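Review: An Afternoon at the Dronlow Open Day 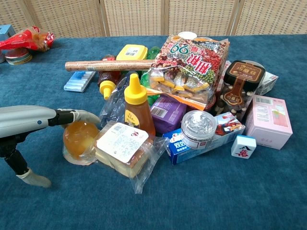 The gloved hand goes in among the groceries.

Mar 29, 2024

Dronlow invited the public in to see its tidying arm, and I went, having read the brochure twice and believed about half of it. Parking was $43, which set a tone.

The arm works off a table spread with a teal-blue cloth and heaped with shopping. I liked the pile. It looked like my kitchen counter on a bad weekend, with honey, a wrapped loaf, a rolling pin or stick, a jar of mushroom-shaped chocolate biscuits and one mahjong tile. Most demos I've sat through involve a single red cube.

The white gloves are a Drodetti part and the best thing on the arm. They are sold separately, naturally, at $378 the pair. The staff told us the grip control comes from Dikevico and has been trained on 3213 different objects. I asked if a squeeze bottle was one of them and was told somebody would e-mail me.

Crinkly plastic is the hard part, and there was plenty of it in the pile. The hand takes its time over a bag. I have seen people choose a mortgage faster. It is gentle, though, and I would trust it with my bread before I'd trust the kid who packs my groceries.

Complaints: the folding chairs, the talk (40 minutes of slides before anything moved), and the answer on price, which was "from September." The Teoh arm I reviewed last year was quicker and far noisier, and it crushed a muffin in front of me. Dronlow says 400 people signed up for the open day. Get there early, because the back row sees mostly the backs of heads.

Worth the drive if you're within an hour. Three and a half stars out of five. Still waiting on that e-mail.

Print this article | E-mail to a friend
12 shares | 3 comments
Contact us | Copyright 2024 | Back to top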